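Forums > Home Automation > Robots and Big Promises > Laundry: are we there yet?

Print this thread | E-mail this thread

wattlebark
Every March somebody at work tells me I'll have a robot doing the washing by Christmas. I've stopped arguing and started asking one question: who sorts the socks? My brother-in-law swears by what Jarkum are promising. I'd like to see one do a full load start to finish, with a fitted sheet in it, before I get excited.
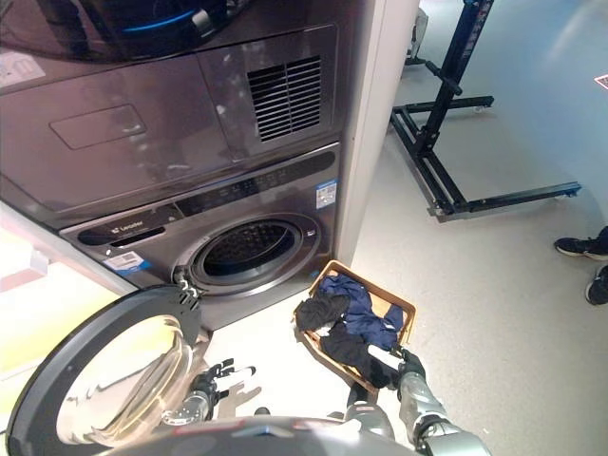

Gripper on the dark washing, door open.

pirkdale_pete
Grabbing a bit of cloth is the easy part. We trialled an arm at the Pirkdale shop for bin picking and it was fine on boxes, hopeless on rags. Anything floppy and it lost the plot. The quote was for 200 picks an hour and we never got near it. Went back to a bloke with a trolley.

solderdog
Pete, that's a fixed arm on a bench. Different animal. One with two hands can hold the basket with one and work with the other, same as you would.

wattlebark
Same as I would, at what speed though? I can empty a machine while I'm on the phone to my mum. And look at the colours in that basket, black and navy. I can't tell those apart on a Monday morning with the light on, so good luck to a camera. 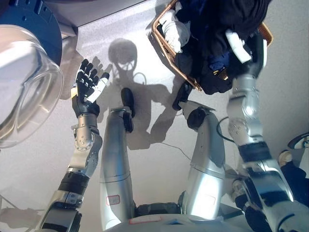 Then there's what happens once the basket is sorted. Mine has to go down 3 steps, past the dog, and out to the line. Pegs! I haven't seen anyone even try pegs. Until it does the lot I'm still standing there supervising, and if I'm supervising I may as well do it.

solderdog
You said the same about robot vacuums. Post 932 in the old Drudonia thread, I went and found it.

wattlebark
And I still pick the cords up off the floor before it runs, so I stand by post 932.

quietspin
Bit harsh on the hands I reckon. My dad's got arthritis and bending down to a front loader is the worst part of his week. If it only did that one job, slowly, he'd take it.

pirkdale_pete
Fair point, that's a use I'd pay for. Not at 100 bucks a week though.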